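The Case for the Quiet Nature Film

Published by the Trallitz Review of Family Cinema, 24th January

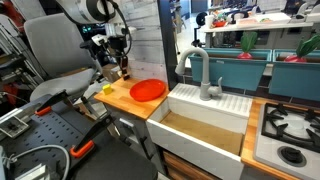 Narration and its limits

Over the past several seasons, the wildlife feature has settled into a pattern. An animal is given a first name within the opening minutes. A familiar voice then tells the audience what that animal is thinking, whom it loves and what it fears. The music confirms each point. By the end, viewers have been told a pleasant story, and many of them could not say what the animal eats in winter.

It is the position of this publication that the pattern has been allowed to go too far, and that distributors should make room for films that speak less. The argument is prompted by the limited release last June of Leltdale, an 80-minute feature about a single upland valley and the hares, owls and foxes that live in it. Leltdale contains narration in only 6 passages, none of them long. The remainder is wind, water and the sounds of the animals themselves.

The objection from exhibitors was predictable. Children, it was said, will not sit through silence. The theater in Trallitz agreed to a morning screening in its main auditorium, which holds 300, and our reviewers attended with their own families. The younger viewers talked a good deal during the first quarter of the film. They asked where the owl had gone and whether the fox could hear the hare. These are the questions a nature film ought to raise, and a constant voice-over tends to answer them before they can be asked.

What Drivolel does differently

A comparison with Drivolel is useful. Released in the same month to a far larger audience, it follows a family of otters along a northern river. The photography is superb. The underwater sequences in particular deserve to be seen on the largest screen available, and parents may take children of any age without concern. Even so, the script seldom trusts the pictures. When a young otter fails to catch a fish, the narrator jokes about it, and the joke is still going when the second attempt begins. A viewer who wished to watch how the otter changed its approach would have had trouble doing so.

We do not suggest that humor has no place in such films. Poojary, the short feature shown before Leltdale at several theaters, is very funny, and its account of crabs competing for the same empty shell drew the loudest laughter of the morning. The humor comes from the editing. The filmmakers hold each shot until the crab has made its decision, and the narrator waits as well.

Nor is this a complaint about giving animals names. A name helps a young audience follow one hare among many, and Leltdale uses them sparingly. The difficulty begins when the name brings with it a full human personality, complete with ambitions and regrets. Facts about breeding, range and diet are then trimmed to fit the character. Families leave with affection for the hero and a rather thin knowledge of the species.

A modest recommendation

Studios are understandably cautious. A film that opens on 1,000 screens must appeal to a wide public, and a well-known narrator is a dependable means of selling tickets. There is, however, a practical compromise. Home editions could carry a second audio track with natural sound only, and theaters could schedule one such showing each weekend. The recordings made in the field already exist in most cases, and audiences would be free to choose.

Schools and libraries should also be consulted when these editions are prepared. Teachers often turn the sound down during wildlife films so that they may speak to the class, and a quieter version would serve them well.

Leltdale remains in limited distribution. Readers who have the opportunity to see it in a theater are encouraged to do so, and to arrive early enough for Poojary.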